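Small words, steady habits: a conversation on staff wellbeing at Skorkstead

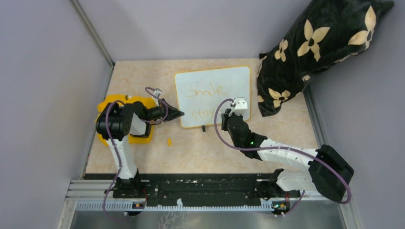 Photo: Gittins Centre for Workplace Health

When the Skorkstead regional library service began its staff wellbeing program, its manager expected modest interest. The service employs 519 people across Cokurton and the neighbouring districts, many of them on part-time rosters.

"We had offered programs before, and they asked too much of people's evenings," she said. "This time we put it inside the working day."

Under the program, each branch sets aside two short breaks per shift, away from the public counter. Staff may walk, read or talk with a colleague. Supervisors are asked to take the breaks as well.

"If the supervisor stays at the desk, so does everyone else," the manager said. "We learned that at the Privau branch in the first month."

The service recorded some 2,880 breaks between February and July. Three branches had trouble fitting them in, mainly during school visits, and their rosters have been revised.

Asked whether cheerful messages in the staff room make any difference, she was cautious. "A kind word on a board is welcome. It does not fix a roster. Our staff told us plainly that they wanted predictable hours first."

The Gittins Centre, which advises the service, will review the program in November. Branches wishing to comment on the draft guidelines may do so through their area coordinator.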